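Why Far-Away Things Look Small
(and other tricks your eyes play for free)

By Yolanda Tran
April 21, 2019

Hold your thumb up at arm's length and close one eye. Now find something enormous, like a tree, a bus or your school principal standing at the other end of the playground. Cover it with your thumb. Congratulations, your thumb is now bigger than a principal. Please don't tell the principal.

Of course your thumb hasn't grown. It's just closer. The rules for how near and far things look have a name, and the name is perspective. It's a grown-up word, but you have been using it since you were a baby and kept reaching for the moon.

How your eye gets fooled

Light bounces off everything around you and some of it goes into your eye through the pupil, the little black hole in the middle. At the back of your eye is a kind of screen called the retina. A bus right next to you fills up a lot of that screen. The same bus at the far end of the street fills up only a crumb of it.

There is a handy rule here. If something moves twice as far away, it looks half as tall. Three times as far, and it looks one third as tall. A cookie follows this rule too, so hold yours close.

Your brain knows all this and quietly fixes it for you. When your friend walks away across a field, you don't scream that she is shrinking. Your brain says, "Same friend, farther off," and goes back to thinking about lunch.

The place where lines go to meet

Stand somewhere safe where you can see a long, straight road or hallway. The two sides stay the same distance apart the whole way. They have to, or the people at the other end would be very squashed. But they look as if they lean toward each other and finally touch.

The spot where they seem to touch is called the vanishing point. Nothing vanishes there. If you walk to it, it moves. You can walk all day and it will keep moving, and you will be tired and late for dinner.

The vanishing point of a flat road sits on the horizon, the line where the ground seems to stop and the sky begins. The horizon is always at the height of your eyes. Crouch down and it comes down with you. Climb a hill and up it goes, like a very loyal dog.

In the made-up town of Totholm, where all my stories happen, Mayor Hennessy once ordered a railroad track with sides that really did meet at the end. He thought it would look more like the drawings. The train got about as far as you would expect.

Painters catch on

For a very long time, artists painted important people big and unimportant people small, no matter where they were standing. A king at the back could be twice the size of a soldier at the front. This was good news for kings.

Then, about 600 years ago, artists in Italy worked out how to use vanishing points. They loved painting tiled floors, and you can see why. Tiles are all the same size and shape, so when they get smaller and slantier in a picture, your brain shouts "Floor! Going that way!" before you have even looked at the saint standing on it.

Three clues to look for

The next time you look at a picture, see if you can catch the artist using one of these.

1. Overlap. If a cat hides part of a chair, the cat is in front. If the chair hides part of the cat, the cat is plotting something.

2. Fading. Distant hills look paler and bluer than near ones, thanks to all the air in between. Painters copy this by adding a little blue and white.

3. Squished squares. A square seen straight on has four matching corners. Tilt it away from you and it slides into a slanty shape called a parallelogram, or something close to one. Computer pictures use this clue as happily as painters do. Look at how the checkered squares slant on the left, next to all that plain, pale blue. 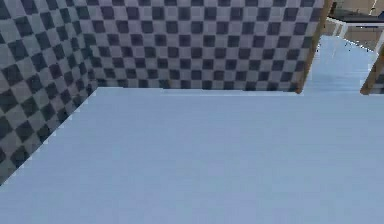 Try it yourself

You need paper, a pencil, a ruler and 2 crayons you don't mind sharing.

Draw a straight line across the middle of the paper. That's your horizon. Put a dot on it. Along the bottom edge of the page, make a row of evenly spaced marks, then use the ruler to join every mark to the dot. You should have something like a slice of giant pizza.

Now draw lines going across, all level. Leave a wide gap between the first two, a smaller gap before the next one, and keep shrinking the gaps as you get closer to the horizon. Color every other shape. You have made a floor that goes on for miles on a piece of paper that doesn't.

Draw somebody standing on it. If you want them near, make them big and put their feet low on the page. If you want them far away, make them tiny and put their feet close to the horizon. I usually put Mayor Hennessy there.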